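Two-arm mobile unit: right arm cable snags on door bins when reaching into a refrigerator

Posted in: Service robots > Setup and maintenance
Tags: cable routing, gripper, wrist drift, head camera

Tharindu Bhuiyan

I look after one two-arm mobile unit on a wheeled base. It does kitchen tasks in a furnished test apartment at the Skimthorpe site. Head camera, parallel grippers on both sides, external cable down the outside of each arm. Controller software is the Gedholm build from November, no local changes.

Fault: when the right arm goes into a refrigerator below the first shelf, the cable loop on the upper segment swings out toward the open door. If the door is at less than full opening, the loop catches on a door bin. The arm then either stops with code 2211 (following error, wrist) or it keeps going and the gripper ends up off target to the left. Free-space moves are clean. I can run the same trajectory with the refrigerator rolled away and it never faults.

What I have done so far:
Re-homed both arms.
Swapped the wrist encoder lead with the spare. No change.
Lowered the payload setting, then put it back.
Tied the loop closer to the elbow. This made it worse, as the wrist then had no slack in roll and I got 2211 in free space too.

The cable is 700 mm from the shoulder clip to the wrist connector. The manual gives no figure for how that length should be split between the clips. Is there a known good routing, or do I need the internal harness? Also, should the base be further back? It currently parks on the mat right in front of the opening.

Roman Olszewski

2211 is an encoder code. Replace the encoder. We had the same thing on ours and a new one fixed it. You could also try slowing everything down to half speed.

Tharindu Bhuiyan

The encoder lead is already swapped and the fault only happens with the door there. Half speed delays it by a second or so but the arm still stops.

Deolinda Henriques

The code is misleading. On the Gedholm builds 2211 is raised for any following error on the last joints, and a cable pulling sideways on the wrist is enough to cause one. Your encoder is most likely fine. Put the original lead back so you know what you have.

Routing first. There are 2 clips on the upper segment and both come from the factory facing outboard. That suits a bench, where there is nothing beside the arm. For a refrigerator with the door on the right it is the wrong side for the right arm.

With the unit powered down and the arm supported:

Open both clips on the upper segment and free the cable.
Rotate the clips so they open upward. The screws are short and the threads are soft, so start them by hand.
Lay the cable back in with the wrist at its roll midpoint. If you do it with the wrist parked at a limit, all your slack ends up on one side.
Leave the loop between the clips. Do not pull it tight. Take the excess from the shoulder end, where nothing moves much.
Close the clips, then turn the wrist by hand to both limits. The connector should not carry any load at either one.

Then power up, home the arm, and run the wrist zero check before any task. If the zero has moved, record the new value before you accept it. A value that keeps moving from one check to the next means the connector is still being pulled.

Our unit at Clenby still has the outboard clips on the right arm. The cable goes out over the door side as soon as the arm is in, and there is a lot in those bins for it to find.
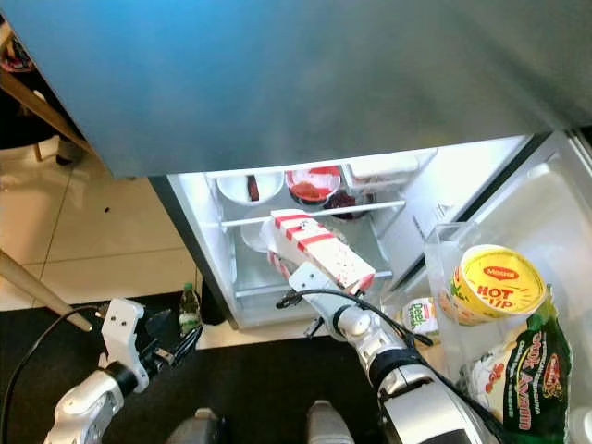 Photo: D. Henriques, Clenby, head camera

Look at the upper segment of the right arm and the direction the cable takes toward the door. The gripper has a long striped box held at an angle, with its far end below the glass shelf. That is the worst case for this fault. The wrist has to hold the box away from the shelf edge, so any side pull on the cable works against a joint that is already loaded. If you want to reproduce 2211 on demand, use a long box. A cup or a bottle will pass on most attempts and tell you nothing.

Two other points.

The left arm. If it is not doing anything, give it a defined hold pose to the side. Its bracket and fingers need to stay clear of the refrigerator side wall, and of anything standing on the floor next to it. The planner does not know about a small bottle unless somebody has added it.

The base. Do not move it back to gain room for the cable. You lose reach at the lower shelf and the arm straightens out, which uses up the slack you were trying to save. I would shift it toward the hinge-free side by a hand's width -- no more -- and teach the door to open fully before the arm goes in.

The internal harness does solve it, but the upper segment has to come off and you then have to redo the hand-eye calibration. Try the clips first.

Imani Lyons

Agree with Deolinda on the clips. One addition: if a Wihongi sleeve is fitted over the cable, take it off before you re-route. It adds stiffness and the loop will spring back outboard whatever the clips are doing. Also check the strain relief at the wrist connector for a crack on the underside. Ours had one and it only showed with the wrist rolled over.

Tharindu Bhuiyan

Clips turned, sleeve removed, original lead back in. Wrist zero had moved slightly and I recorded it. The long box now goes in below the shelf with the door fully open and no code. With the door at its partial stop I still get light contact on the lower bin, so I have made full opening a condition for the task. Strain relief is intact. I will leave this open until the next zero check.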